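3.2. Rangement de la vaisselle sur l'égouttoir

La deuxième partie de l'étude porte sur une opération domestique banale, la disposition de petits bols sur un égouttoir en fil métallique. Nous avons retenu ce type de rangement parce qu'il combine deux décisions que les ménages prennent sans y penser : l'orientation de chaque pièce (ouverture vers le haut ou vers le bas) et sa place par rapport aux pièces déjà posées. La figure 4 montre le plan de travail, l'égouttoir et des bols.

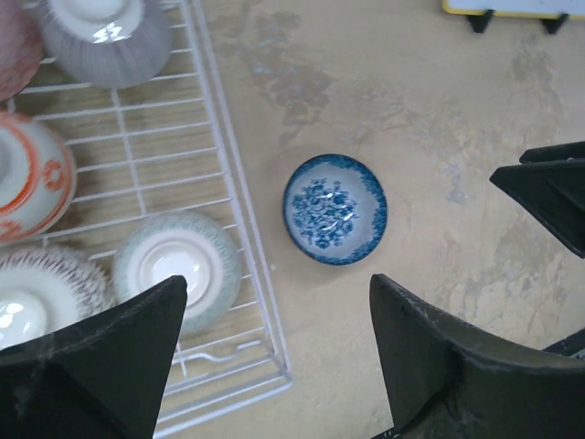
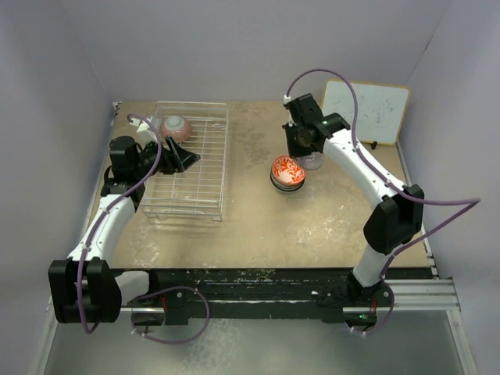
Figure 4. Égouttoir en fil métallique et petits bols sur un plan de travail beige. Première vue : bol à décor bleu posé à l'endroit à côté de l'égouttoir, cinq bols retournés sur les tiges. Seconde vue : l'égouttoir sur la moitié gauche du plan de travail, avec un bol rose-rouge à son extrémité la plus éloignée.

Roswitha Steinbach objecte, dans ses remarques sur une version antérieure de ce texte, que l'orientation d'un bol dépend moins de l'habitude que du pied de la pièce : un bol à pied creux retient l'eau dans son anneau lorsqu'il est retourné, et certains foyers préfèrent pour cette raison l'incliner contre un voisin. Elle ajoute que la question devrait être posée séparément pour les bols et pour les assiettes creuses, que les enquêtes antérieures confondent souvent. Nous avons suivi cette seconde recommandation. Les assiettes creuses sont traitées dans la section 3.4.

Le corpus d'entretiens comprend 21 foyers, recrutés à Cavelton au mois de mars. Chaque foyer a tenu un carnet pendant 14 jours et y a noté, pour chaque vaisselle faite à la main, les pièces lavées, l'ordre de pose sur l'égouttoir et le moment où elles ont été remises au placard. Nous avons ainsi recueilli 1 917 mentions de pièces individuelles, dont environ 200 concernent des bols d'un diamètre inférieur à celui d'une soucoupe. Les couverts n'ont pas été relevés un à un.

Trois modes de pose ont été distingués dans le codage. Dans la pose retournée, le bord du bol repose sur les tiges et le dessous est tourné vers le haut. Dans la pose inclinée, le bol s'appuie sur un montant ou sur une autre pièce. Dans la pose à l'endroit, l'ouverture reste vers le haut. Les carnets emploient pour ce dernier cas des expressions variées (« posé normal », « à plat », « comme à table »), que nous avons réunies sous un seul code. Le codage a été fait par Wiebke Nolte et repris en aveugle par Mattes Petersen ; les désaccords portaient surtout sur les bols décrits comme « un peu de travers », que nous avons finalement classés parmi les poses inclinées.

La pose retournée domine nettement pour les petits bols. Elle s'accompagne d'un remplissage qui commence le plus souvent par l'extrémité de l'égouttoir la plus éloignée de la personne, puis progresse vers elle. Les foyers qui procèdent en sens inverse ont presque tous un évier placé à droite de l'égouttoir et disent vouloir éviter de passer la main au-dessus des pièces encore à laver. L'effet de la main dominante, que nous attendions plus marqué, reste faible.

La couleur et le décor interviennent peu au moment de la pose. Ils jouent en revanche un rôle au moment du rangement dans le placard. Un bol retourné montre seulement son dessous et sa paroi extérieure, et les participants dont la vaisselle est dépareillée indiquent qu'ils reconnaissent alors les pièces à la teinte extérieure. Lorsque le décor se trouve à l'intérieur, plusieurs carnets signalent des bols soulevés puis reposés avant d'être triés. Une participante note qu'elle laisse volontairement à l'endroit, à côté de l'égouttoir, les pièces à motif intérieur, afin de les ranger en premier.

L'écartement des tiges n'a pas été mesuré dans les foyers, et nous ne disposons que de la marque déclarée pour une partie des égouttoirs (Pivelo et Cumemport sont les plus citées). Les participants qui se plaignent de bols glissant entre les tiges possèdent des modèles des deux marques, ce qui ne permet aucune comparaison. Un relevé des dimensions est prévu pour la seconde vague de l'enquête.

Une limite tient enfin à la tenue des carnets. Les pièces isolées, lavées entre deux repas, y figurent moins souvent que les vaisselles complètes. Arne Sperling a comparé, pour les foyers qui l'acceptaient, les carnets du soir avec un bref entretien téléphonique le lendemain matin : les oublis concernent surtout les tasses, plus rarement les bols. Les proportions présentées au tableau 5 n'ont pas été corrigées de cet effet.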